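Care of Wooden Furniture in Residence Units
Guvbridge Housing Office - Household Guidance

Residents are asked to inspect wooden furniture each October, before the heating season begins. Dry indoor air draws moisture from wood and may loosen joints that were sound in summer.

Dust all surfaces with a soft, slightly damp cloth, then wipe dry. Do not use ammonia or abrasive powders. Wax should be applied sparingly, no more than once every 26 weeks, and left for 7 minutes before buffing. 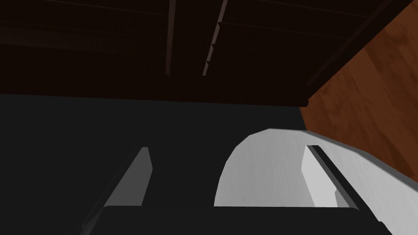
Dark wood seen from the underside, beside a reddish-orange panel.

Undersides are often left out of routine cleaning. Check them by flashlight for cobwebs, fine powder or small holes. Fine powder may indicate insects and should be reported before any treatment is attempted.

Loose screws should be tightened by hand - power drivers can strip the hole. Furniture should stand at least three inches from a radiator.

Repair requests may be directed to Alois Aigner, extension 626. Wood glue and felt pads are available from the Nitaseck Building supply desk.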